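Planeamento orçamental para equipamento de recolha manual e manipulação de objetos moles

Tempo de leitura: 4 min

Pergunta

Sou responsável pelo plano de aquisições de um laboratório de ensino com sede em Prestudholm e devo apresentar, até ao final de junho, uma proposta de equipamento para um posto de arrumação automatizada de brinquedos. A tarefa prevista consiste em retirar peças de uma superfície plana e colocá-las em caixas, com uma fase inicial de demonstrações feitas por operadores com garra portátil e uma fase posterior com braço fixo.

Solicito orientação quanto aos seguintes pontos: a ordem pela qual as compras devem ser feitas, a proporção do orçamento a reservar para consumíveis e a conveniência de adquirir desde já o braço. O teto aprovado permite uma única encomenda principal e um reforço menor no semestre seguinte. Não dispomos de técnico de manutenção a tempo inteiro.

Chanida Onsri

Resposta 1 (aceite pela autora da pergunta)

Recomenda-se que a aquisição seja dividida em duas fases e que o braço fique para a segunda. A nossa instituição procedeu de modo inverso e o equipamento principal permaneceu imobilizado durante um semestre, à espera de demonstrações que ainda não tinham sido recolhidas. A garantia, entretanto, corria.

Para a primeira fase, a rubrica deve contemplar duas garras portáteis com câmara, uma de uso e outra de reserva. A segunda unidade costuma ser a primeira a ser cortada nas revisões de orçamento – convém defendê-la por escrito, com indicação do prazo de reparação do fornecedor. No nosso caso esse prazo foi de 45 dias.

O conjunto de objetos merece uma linha própria. Os peluches comportam-se de forma muito diferente das peças rígidas: cedem sob os dedos da garra, têm franjas e etiquetas que se prendem e mudam de forma conforme o lado sobre o qual ficam pousados. Um dragão ou dinossauro de peluche verde-lima, deitado de lado sobre uma superfície branca e lisa, com uma fila de tufos azul-claros e uma pequena etiqueta saliente, reúne boa parte dessas dificuldades numa só peça. Uma bola cor de laranja, pelo contrário, coloca sobretudo a questão da abertura máxima da garra, valor que deve constar do caderno de encargos.
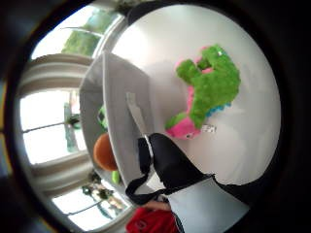 Rubricas a prever na primeira fase

1. Garras portáteis, com correias de substituição. As correias desgastam-se antes de qualquer componente eletrónico e raramente vêm incluídas.
2. Superfície de trabalho clara e de cor uniforme.
3. Controlo da luz. Em salas com janelas amplas, a luz natural varia ao longo do dia. Um par de estores opacos custa menos do que a repetição de sessões.
4. Objetos, comprados em duplicado. Reservámos 60 unidades e não foram excessivas.
5. Armazenamento de dados e cópia de segurança, com licença anual. Utilizamos o Ornirex, cujo custo é cobrado por posto; outras soluções serão igualmente aceitáveis.
6. Horas de operador. Trata-se da despesa mais subestimada. O nosso plano previa 100 horas e o registo final indicou 158.

Quanto aos consumíveis, sugere-se a reserva de um décimo do valor da primeira fase. Não é possível fundamentar este número senão pela nossa própria experiência.

Selvaraj Bhuiyan

Resposta 2

Concordo, de modo geral, com a resposta anterior, mas discordo do adiamento completo do braço. Os regulamentos de algumas entidades não permitem transitar verbas entre semestres e, nesses casos, a segunda fase poderá simplesmente não ocorrer. Uma opção intermédia consiste em contratar o fornecimento com entrega diferida, ficando o preço fixado à data da encomenda. A Bhattacharjee aceitou esta modalidade connosco, mediante adiantamento. Deverá verificar-se se a garantia começa a contar na entrega ou na fatura.

Acrescento que a falta de técnico de manutenção deve ser tratada no contrato e não no orçamento corrente.

Drustuser

Comentário da autora da pergunta

Agradeço ambas as respostas. Confirmo que o nosso regulamento permite transitar a verba, desde que o pedido seja apresentado antes do encerramento do semestre – seguirei, portanto, a divisão em duas fases. Fica por esclarecer se as horas de operador podem ser inscritas como despesa de equipamento ou se exigem rubrica de pessoal.

Resposta 3

Depende do regulamento. Na nossa entidade foi rubrica de pessoal.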